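Hand-held gripper demos: how slow do you go on soft fruit?
Posted by linumby_jo, 2020-07-25
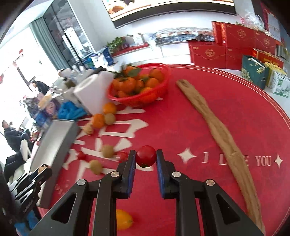 Jaws open over a small tomato, lemon still to come.

Hi all! Long-time reader, and finally brave enough to start a thread. I'm recording pick-and-place demos by hand for our fruit set, 492 kept so far, and my closing speed is all over the place. On the lemons I just go for it, but on tomatoes I creep in like I'm defusing something. Should I even that out, or leave it be?

prullcombe_dan
Welcome! Lovely cluttered table, by the way, keep it like that. I'd even it out, myself. We trained on 1,070 demos with mixed speeds and the arm picked up every bit of my dithering, long pauses and all. Pick one pace, hum a tune if it helps, and stick to it.

Caltitz
Have to disagree with Dan here (sorry, Dan!). Slowing down near a tomato is real information, and I'd want the robot to learn it. The pauses are what you trim out afterward. We had worse trouble going through the leader arm by remote, where you can't feel a thing and end up squeezing everything the same.

prullcombe_dan
Fair enough on the remote rig, mine's no better. But trimming 2,000 clips is a whole summer, my friend!

linumby_jo
Oh, this is so helpful, thank you both. I think I'll keep the slow approach and redo the 11 where I clearly stopped to think. Does anybody move the stick between takes, or leave it lying across the cloth?

Caltitz
Move it, every few takes. Fruit too.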